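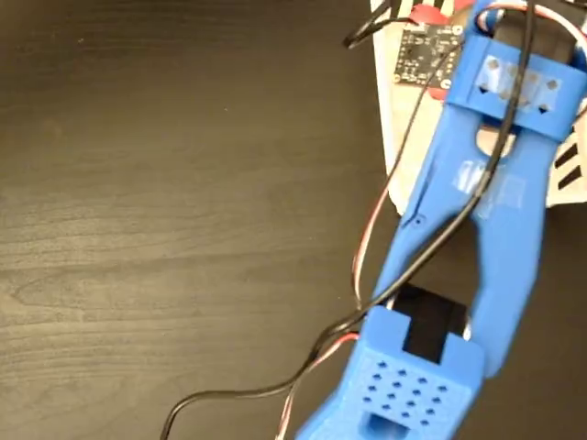 October, 6:40 am. Still no word on the tapirs. Reserve at Notanik shut to visitors again, third notice on the gate and every one worded different from the last. Elba called before it was light, said the land office wants the keepers' housing back and the animals can stay "for now". For now!! Who feeds them for now? I wrote her numbers down on the back of the feed bill at the dark brown table, grain of the wood coming right through the paper so half my 8s look like 3s. Will have to call her back and check.

What I have so far. 33 tapirs in the fenced part. 4 of them calves, still striped. 110 bales in the barn, but Maritza thinks the back row is moldy and we should only count on the front. She's going up with the truck after lunch if the Cloltesness road is open. Rain all night so who knows.

Did not sleep much. Kept going over the meeting. The man from Insaurralde (the company, not the town) had a map with the reserve colored in as pasture. Just pasture. Nothing on it for the creek or the wallow or the north fence we spent two dry seasons on. I asked him who drew it and he said it was provisional. Should have asked for a copy. Stupid.

Noon. Maritza got as far as the bridge, turned around, water over the planks. Will try the Jarkilen side tomorow early. Longer but it's gravel the whole way. Called the vet about the old female with the bad foot, no answer, left a message. Second message.

Ranger post says patrols carry on as normal. Normal is two men and one motorbike. Elba wants that in the letter, I want it out, makes us look like we're complaining about the rangers and they're the only ones who turn up. We argued. I'll leave it out and she'll put it back in.

4 pm. Vet called!! Foot is to be soaked and kept dry after, which, in this weather. But she'll come up herself once the road is fit. Didn't mention money, I didnt either.

Letter nearly done. Needs the date of the first lease and I can't find the first lease. Had it in the green folder. Elba swears she gave it back in spring. Looked under the bed, in the truck, in the seed box. Found my good gloves anyway.

Late. Rain stopped. Boots by the door, thermos, hoof knife, rope, phone on charge. Up at five.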